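Forums > Shop Floor > Automation and Jobs > Insert cell at Numville

Home Forums New Posts Members Search Log in

We use cookies to keep you signed in. Accept / Manage settings

kerf_and_glue
We pack foam kits at Numville. In November the Serov arm takes over putting parts into the foam, which two of us do by hand now. It's practising on a shape block before it gets near real kits. Management says no job losses, we'd move to checking and rework. Has anyone been through this? 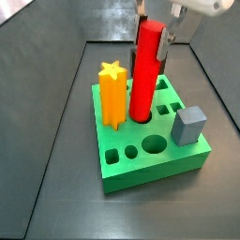
Serov arm on the red cylinder, star and blue block already standing in the foam.

dockside727
We went through it at Lagman. Nobody was let go, but the casuals weren't called back, so read "no job losses" carefully. Checking is harder on the eyes than packing. Ask for rotation in writing.

E. Shabalala
Elmarie Shabalala here, I'm the health and safety rep on the Nutano site. My wrists are better for it. I used to do 1194 inserts on a day shift and went home with a brace on. I wouldn't go back.

dockside727
Fair enough, but did your rate change? Ours did. Checkers are paid a grade lower than packers.

E. Shabalala
No, same grade. We had to argue for it, and it took a couple of meetings.

kerf_and_glue
No word on grades here yet. What bothers me more is who resets it. The round parts roll, and if one ends up lying on the floor of the bin someone has to decide whether to reach in or call the tech.
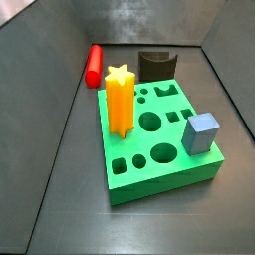 Right now we call the tech, and he covers both buildings, so we stand there. The target on the board is 2925 a shift between the arm and one checker. I can't see it with that much waiting.

pallet_jack_jo
Then get trained on the reset yourselves. It's a lockout and a restart. Waiting on a tech for a dropped part is silly.

dockside727
Only if it comes with the pay. Otherwise you're doing the tech's work on a packer's wage.

E. Shabalala
I'm with Jo on the training and dockside on the money. Get the lockout procedure posted at the cell first.

kerf_and_glue
Thanks all. I'll bring up the grade and the reset training at the next toolbox meeting and post what they say.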